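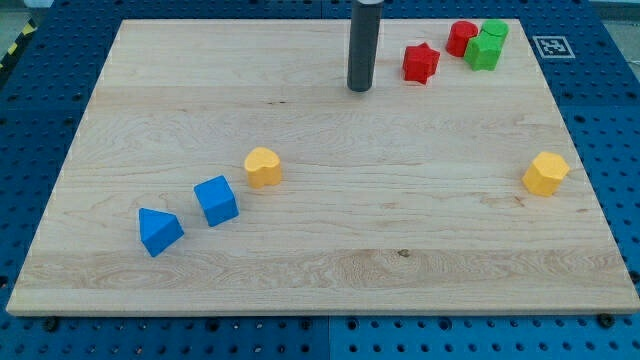 Wood drying in unheated sheds - project report

Module: Materials and Making, second year
Submitted November

1. Why this topic

Wanted to look at how boards dry when you haven't got a kiln. Most small workshops haven't. They stack the wood in a shed, put a weight on top and wait, and the old rule is one year per inch of thickness. Every book repeats it. Hardly any say where it comes from or what sort of shed they mean, so I picked two sheds and weighed boards in both.

2. The two sites

Bevan is an old stone outbuilding with slatted sides, open to the wind on the west. Elness is a block-built garage with one small window and a door that stays shut most of the day. Both unheated. Both have a concrete floor. Bevan is a lot draughtier, and noisier, the slats rattle.

I thought Bevan would be quicker. Simple enough idea, moving air carries the damp off.

3. Method

All the boards were sycamore from the same sawmill (Nerkach), cut to one inch and sold green. Ends painted with leftover emulsion to slow down the splitting. Stacked with sticks between the layers, sticks lined up one above the other so the boards don't sag between them.

Ran it for 211 days. Each board weighed on the same kitchen scales, always at 4 in the afternoon so that time of day didn't muddle things. One from each stack was cut up at the end and dried in an oven until the weight stopped dropping, which gives you the true dry weight to work back from. Moisture content is the weight of water divided by the dry weight, as a percentage. This means green wood can come out near or over 100, which confused me for a while.

Also used a pin meter, the Skunico one from the department store cupboard. It was no use on the wettest readings. Above fibre saturation the numbers just jump about, so I have left the early meter readings out and used weights only for that part.

4. What happened

Bevan lost weight much faster at first, as expected. Then the damp weather came and it more or less stopped, and on some visits the boards had gained. Elness was slow but steady and hardly ever went backwards.

By the end the two stacks were closer than I'd thought they would be. Bevan was still drier, but most of its lead came from the early weeks.

Splits were the bigger difference. Bevan had them in the ends of most boards in the top layer, some running a hand's length in, even with the paint. Elness had 2 boards with end splits and those were both short. Cupping was worse at Bevan as well, mainly the top layer, where I hadn't put enough weight on. My fault really. Added concrete slabs later but by then the shape was set.

Grey staining: Elness only. Sycamore is known for this, it marks where the sticks sit if the surface stays wet too long. Some of it planed off and some went deeper than I was willing to plane. Anyone wanting white sycamore for kitchen things should probably not use a closed garage.

5. Problems

- Missed a run of weighings over the exam period, so there is a gap in the graph for both sites. I joined it with a dotted line.
- Scales only go up in steps of 2 grams. Fine for the big boards, less fine for the offcuts.
- Only one species. Oak would of been slower and ash probably better behaved.
- Didn't log humidity at Elness until late on. Should have done both from the start.

6. Does the rule hold?

Sort of. Neither stack had a full year, so I can't say for certain. Going by the slope at the end I think both would level off before the year was up, at whatever the outside air allows, and that's still too damp for indoor furniture. So you'd need to bring it into a heated room for some weeks after anyway. The rule doesn't mention that part, or at least the versions I read didn't.

If I did it again I would use Bevan but hang sacking over the west side for the first couple of months, then take it down. More weight on top from day one.

7. Appendices

Weights table, page 47. Stack drawings folowing that. Oven readings are on the last sheet, the handwritten one.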